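Kavlow Household Words

A word list of everyday household terms, collected from people in and near Vikumley and written down the way they say them. Version 4, released Monday, June 29, 2020.

What this is

Kavlow is a plain text collection of 1,960 entries for ordinary things and jobs round the house: sweeping up, washing the pots, airing a bed, lighting a stove, hanging out the washing. Each entry gives a word or phrase, what it means, where the speaker grew up, and (my favourite part!) a sentence using it in the speaker's own words. If you have ever argued with a cousin over what to call the end of a loaf, you will feel right at home.

It began as a notebook kept by Rangi Tipoki and grew much faster than either of us expected. Eighty speakers have given us words so far, most from Vikumley, and a good few from Lotden, where the talk over the washing-up is wonderfully different.

What's in the folder

words.txt has the entries, one to a line, with tabs between the fields
speakers.txt has speaker number, home town and age band, no names
topics.txt has the 12 topics and what belongs in each
changes.txt has notes on every release

Fields in words.txt

entry: the word or phrase, lower case unless the speaker insisted
meaning: a short gloss in everyday English
topic: a number from 1 to 12, matching topics.txt
speaker: a number matching speakers.txt
example: a sentence as spoken, with pauses and false starts taken out
sure: yes, no or shared. "Shared" means two or more speakers gave the same word without hearing each other's answers

Spelling

This is where we have had the most fun and the most rows. Plenty of these words had never been written down by the people who use them, so we asked each speaker to spell their own, and kept what they gave us. Where spellings differ there is a separate line for each. Please don't merge them before counting anything — you will lose some lovely variety, and the speaker numbers will stop matching.

Topics

Kitchen and laundry are the biggest by a long way. Garden is thin and we would love more. Sweeping and floors was new in version 3 and has filled up nicely, with a whole family of words for the line of dust that never quite goes in the pan.

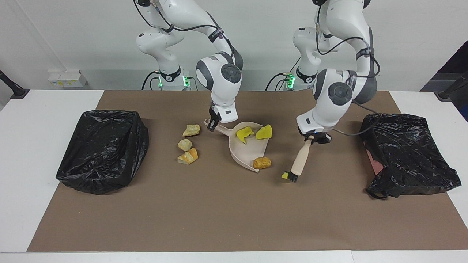

Topic 7, sweeping and floors: a dustpan held over a brown paper mat.

Known gaps

Hardly any speakers under 20. Lotden is short on kitchen words. The Mohammadi notebooks, a generous gift of family sayings, are only half typed up, and their entries carry "no" in the sure field until we can check them with the family. We hope to finish those in August.

Using it

Help yourself for teaching, writing, games or study. Please credit the Kavlow list and say which version you used. Corrections are very welcome, new words even more so: send the word, what it means, where you learned it and one sentence you might say at home.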